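My desk has been a food storage facility since June, and I have decided to stop pretending otherwise. Samuele Fiore came by to borrow a stapler, looked for it for 3 minutes and left with a granola bar. He seemed happy with the trade. I was less so – I had been saving that one.

So I cleared everything off and started over.

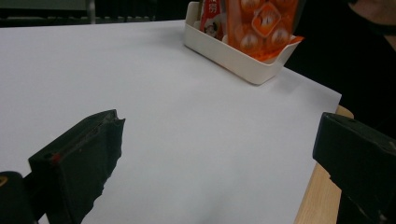 The rule I set myself is that snacks get one container and the container does not get to have friends. I had my eye on a bamboo thing with drawers from Joshi, priced at 44 dollars, which is more than I have ever spent on the snacks themselves in one go. The white plastic tray won. It's shallow, it has rounded corners, and it sits at the far edge of the big sheet of paper, where I have to lean to reach it. I'm counting the leaning as exercise.

The paper is for crumbs. I used to do the wiping-down method, by which I mean I used my sleeve.

Sorting took longer than planned. Anything from the bus station shop in Proltumby went straight out, on principle.

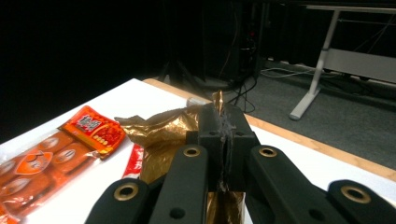

Wrappers are the real trouble with me. I fold them, I tuck them under things, I find them again in the spring. From now on anything like that crumpled gold foil goes directly in the trash, and the orange packet with the round pieces showing through the film has to wait its turn. I have given it until 6 this evening, and I can hear it from the kitchen.

Samuele still needs a stapler.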